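FOR IMMEDIATE RELEASE

Sastasach Opens Up Prollel 2, Its Software for Teaching Robots to Tidy an Ordinary Desk

September 2026

Sastasach is very happy to share that Prollel 2, the new version of its planning and perception software for robot arms, is ready for general use. It has been a long stretch of work for a small company, and we want to thank everyone who tried the early builds, sent us their logs, and wrote such patient notes about the parts that didn't behave.

Prollel began as a way to turn hand-guided demonstrations into something a robot could use. A person takes a gripper in hand, does a chore the way they would normally do it, and the software works out where the gripper was, how far open its fingers were, and what was within reach at each moment. The first version did this well enough on a clean bench with good lighting and a handful of parts. Our customers, bless them, kept asking about places that looked more like where they really work, with papers piled up, cartons against the wall, and a mouse and a pen sitting wherever they were last put down.

So that is where we put our effort this time. Prollel 2 comes with a new tracking module called Kaneko, which follows the gripper through a room by holding on to the things in it that tend to stay put, such as door frames, cabinets, table legs, and the long edges of desks. Earlier builds liked to lose their place when the gripper came down close to a tabletop and there was suddenly very little to look at. Kaneko keeps a longer memory of the room, and when the view opens up again it settles back into position without asking the user to start the recording over.
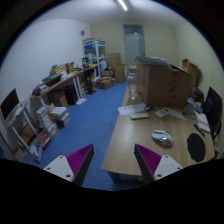 Wide-angle views get much better treatment as well. A very wide lens is a wonderful thing for this kind of work, and it also bends every straight line it meets, which used to make our distance estimates drift toward the outer part of the view. Prollel 2 works with the curved view directly and no longer flattens it first. That saves a step, and it keeps useful detail near the border that we used to throw away. Users who have their own lens calibration can bring it along in a plain text file.

The planning side has grown up too. When two objects sit close together, the planner now looks at several ways of closing the fingers and sets aside any that would push a neighbor off the desk. It will also stop and say so when it isn't sure, and we think that is good manners in any machine. Each of these pauses is saved with a short note, so a person can go back later and see what the planner was weighing.

To put the new version through its paces, our team gathered 1,000 demonstrations in lived-in offices and storage rooms over 11 weeks, finishing in June. We left the rooms as we found them. Those recordings now make up our regular test set, and every change to the software has to get through all of them before it goes out to customers.

Alongside the main release, we are also introducing Trokico, a lightweight viewer for looking over demonstrations before they are used for training. It plays a recording next to the gripper's path and finger opening, lets you trim the start and the end, and marks stretches where tracking was weak. It runs on a regular laptop and doesn't need a network connection. A good many of our early testers told us they spent more time sorting recordings than making them, and we hope Trokico gives them some of their afternoons back.

Prollel 2 is a free upgrade for everyone with a current license. Projects made in the first version will open as they are, though we do suggest running the tracking again with Kaneko to get the benefit of the new module. Trokico is included with every license and can also be downloaded by itself at no charge.

About Sastasach

Sastasach makes software for robot perception, planning, and demonstration review. Its tools are used in research labs, classrooms, and small workshops. Press inquiries, review copies, and requests for a demonstration can be sent through the contact form on the Sastasach website.

###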